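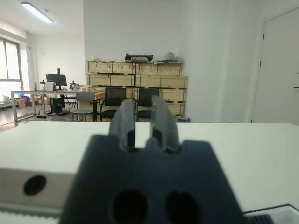 Unit 3. Household chores and the two-finger gripper

The question for this unit is whether a machine can clear and tidy an ordinary room yet. Most published results cover one task on one surface, usually a table at fixed height. A bare white tabletop in front of partly open jaws is the easy case. The stacked wooden crates and mesh-backed chairs beyond it are harder – they call for reach, base motion and a plan for what to move first.

The Flimstead exercise set has 900 trials, all on a tabletop. Score a trial as complete only if the object is released at the goal. Grasp success and task success are reported separately.

Reading: Drurkulgate notes, section 3, on gripper width and object size. Bring one chore, split into single grasps, to the next session.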